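Shelf Handling Project: progress report to Drevetti, March
Open day at the Sorkside site

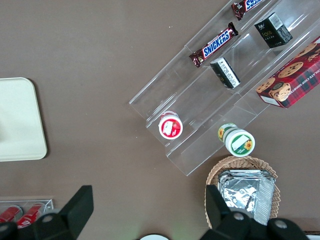
Manipulation Group — Kalinowski Laboratory, Sorkside

The demonstration named in the work plan was held in March and ran from 10 a.m. to 3 p.m. Visitors watched the arm work at a clear tiered rack stocked with mixed retail items, including Snickers bars, small black boxes and round lidded containers. A wicker basket stood in front of the rack.

Across the day the arm attempted 418 picks. Failed grasps numbered 14, most of them on round lids — the finger tips slide before the force threshold is met. Serena Carbone has logged each failure by item type. Reflections from the clear dividers also slowed pose estimation, and the Zirier planner timed out twice before noon.

Actions for next period:
Replace finger pads and repeat the round-lid trials (Cyprian Szulc).
Extend the training set to 1,000 labeled grasps.
Reduce planning time per pick by 40 percent.

Spending is within the approved budget. No change to the delivery schedule is requested.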